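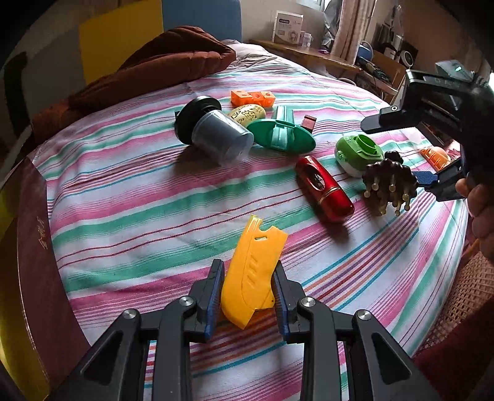

Jul 14, 2023

Up at 6, no need for it. Rain on the skylight. Tea, toast, the heel of the loaf because I forgot bread again.

Train to Grelham late by 24 minutes, then no seats. Stood by the doors with somebody's wet umbrella against my leg. Dentist fine. One filling, come back in January, 90 quid, ouch. Mouth numb till gone two so lunch was soup, most of it down my chin.

Walked back the long way by the canal. Lock gates still shut for repairs, heron on the far bank in his usual spot. Blackberries nowhere near ready. Got as far as the Yurt cafe and it was closed for a private do, so no cake, prob just as well with the mouth.

Post: water bill, seed catalogue, letter from Navby about the boiler cover going up AGAIN. Must ring them Monday. Must not put it off like last time.

Allotment after tea. Slugs have had the lettuces, evry one. Beans doing well though, first proper picking, enough for supper with some over for the freezer. Courgettes getting silly. Left two on next door's step and ran.

Back aching now. Page 254 of the library book and still don't care who did it. Bins tomorow, green one. Bed.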